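Notes on road surfaces, part four: patches, gutters and kerbs

Posted September 21, 2021

I have been keeping notes on the streets round here since June, mainly to settle an argument with Ayanda Engelbrecht over which of them are fit for a loaded hand trolley. Hers is a Dovness with hard 200 mm wheels. Mine is a Botell on pneumatics. The Botell forgives a great deal and so makes a poor test instrument, and for that reason most of these notes were made with the Dovness.

The trolley weighs 27 kg with the usual load. I walk at a normal pace and write down anything that makes me change grip. It is crude, but repeatable enough for comparing one street with the next.

The residential street is narrow and the asphalt is smooth for most of its length. The exception is the long crack running across it, filled with a band of rougher, lighter material. A crack parallel to the direction of travel can be avoided. A transverse one has to be crossed, and the edge of the old asphalt is broken along the repair. Crossing square on gives one clean bump. Crossing at an angle gives two smaller ones and a twist at the handle, and I prefer the single bump.

The pavement beside the white gate slopes down towards the street, with cracks and stains in the concrete. The gutter along its edge has dry leaves and bits of pale rubble in it. Small wheels stop dead on rubble. I keep to the carriageway when it is quiet and go back up further along, past the low wall with the railing.
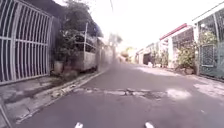
The larger road

Different problems on this one. The asphalt is speckled with lighter grit and has patched areas of its own, though I noted no grip changes over any of them. Grit is mostly a noise issue with hard wheels. Ayanda says she can hear the Dovness from indoors.

The verge on the left, between the kerb and the banded pinkish-red wall, is planted with low shrubs, so there is no walking on that strip. The paved side is the right, along the long dark planter wall. I measured 900 mm as the least width I am happy with for the trolley plus one person coming the other way, and I apply that figure everywhere.

Total logged distance for the two streets was 287 m, by measuring wheel (a Najjar, second-hand, reads slightly long). The Karkorby end is not included.

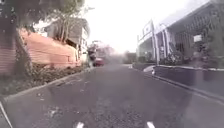

Would larger wheels make the cracked crossing a non-issue?

Larger wheels reduce the bump but don't remove it. The broken edge still has to be climbed, and tyre pressure matters as much as diameter. I would fit softer tyres first and see whether the load still shifts.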